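Home » Explore the area » Walks » How to plan a chapel walk

How to plan a day among the hill chapels

Start with the keys, because most of the little chapels above Bralstead stay locked outside of services. Ring the parish office a few days ahead and ask for Lutfa Ranasinghe, who is endlessly patient and will tell you which doors can be opened.

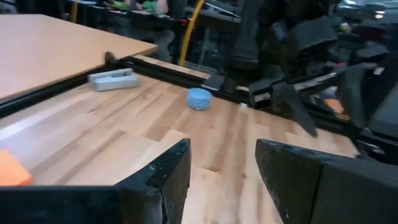
Next, spread your map out somewhere roomy and mark the chapels in pencil. A wooden tabletop like this one, all narrow strips in cream and honey and tan, is lovely for it — mine is half the size and the map always hangs off the end! Six chapels is plenty for one day.

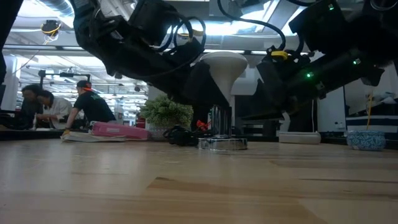
Then work out your climbing. Thaler chapel sits at 682 metres, so go there first while your legs are fresh, and allow 30 minutes for the frescoes. April is my favourite month for it, though the path can be muddy — do bring proper boots.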